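4.2 Dwell time and spending in the departures concourse

Receipts from the Vendia terminal were matched to gate scans for 1737 passengers in April. Each passenger was assigned to one of five dwell bands, measured from the end of security screening to the first boarding call. Duty-free purchases and restaurant purchases were modeled separately, following Rautiainen.

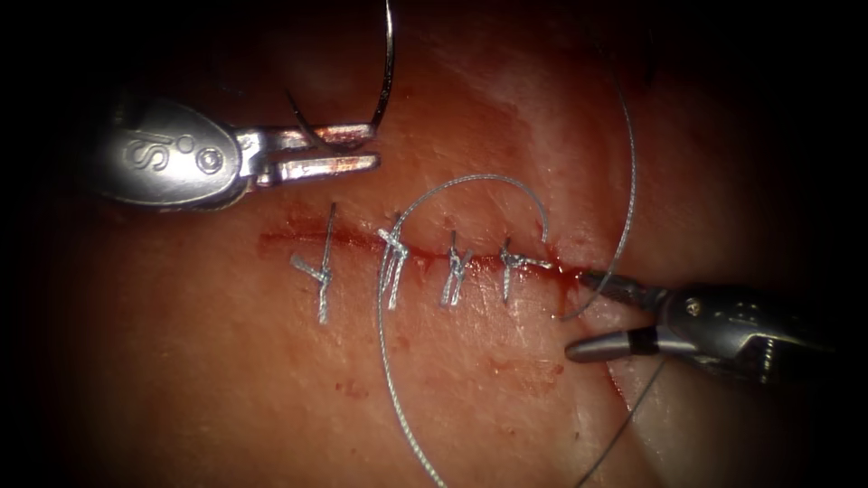

Spending on food rose steadily across the bands. Duty-free spending did not - it leveled off after the third band and stayed flat up to the longest waits. Of the 32 retail units, only the 3 nearest the walk-through store showed a clear effect of location. Units leased by Drovo were left out of this comparison, as their tills record sales by the hour only.
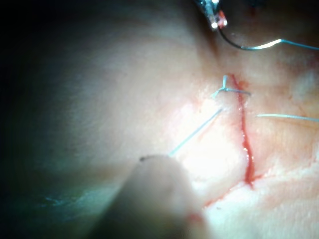 Figure 3. Red incision in a pale, skin-like tissue surface, with thread crossing near its upper end.

The flat section of the duty-free curve held when transfer passengers were removed. Group travel could not be tested, as receipts were issued per transaction.

Comments (2)

Mercy Magesa: Were the dwell bands equal in width? Section 4.1 doesn't say.

brarska_reader: Would like to see the same split for early morning departures, before 6 a.m.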